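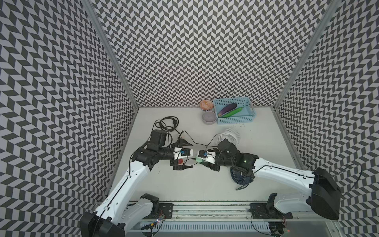 Home | Issues | Student Papers | Submit | About

3. The Course Project

3.1 Setting and teams

The project ran in the second half of our introductory robotics course at Flerbridge, and it was, I should say at the outset, the part of the term that the students talked about most in the hallway. Each team of three shared one two-armed station and was asked to teach it a single household task of their own choosing. We had nine teams in all, and we were pleased (and a little nervous!) to find that they chose very different things, from folding napkins to sorting kitchen items.

Figure 1. One of the two-arm stations, with a light blue basket holding an eggplant and a cucumber, two bowls, and two small fans on the table.

The walls around the table in Figure 1 carry a chevron pattern. We asked every team to settle on a background early and to keep it for the whole project, a rule we borrowed from an earlier course at Prirovov, and it spared us a good many arguments later on when teams wanted to compare one week's results with the next. The objects were left up to the students – we only asked that they be light, easy to replace, and of more than one shape.

3.2 Collecting demonstrations

Every team recorded 200 demonstrations of its task, with one student guiding the arms, a second resetting the table, and a third keeping the written log. We had them trade places often, as guiding two arms at once is tiring work and the demonstrations get sloppy when the same person has been at it all afternoon. Kadri Sproģis, who taught the lab sections, wrote the log sheet that all the teams used, and her one firm request was that failed attempts be written down with the same care as the good ones. Several students told us afterward that they learned more from reading back through those pages than they did from the lectures, and we took that in good spirit.

3.3 What we would change

Next time we would start the recording sessions earlier. The teams that struggled were mostly the ones that spent too long tuning their setup and then had to rush, and a short practice task in the first week would have shown them how slow the early sessions tend to be. We would also like to give each team a turn at another team's station before the final presentations in June.

Related papers
Kuusk: A Shared Log Sheet for Robotics Labs
Teaching Two-Arm Control to Beginners
Notes from the Trorwood Student Workshop

Contact the editors | Copyright Flerbridge Student Papers | Back to top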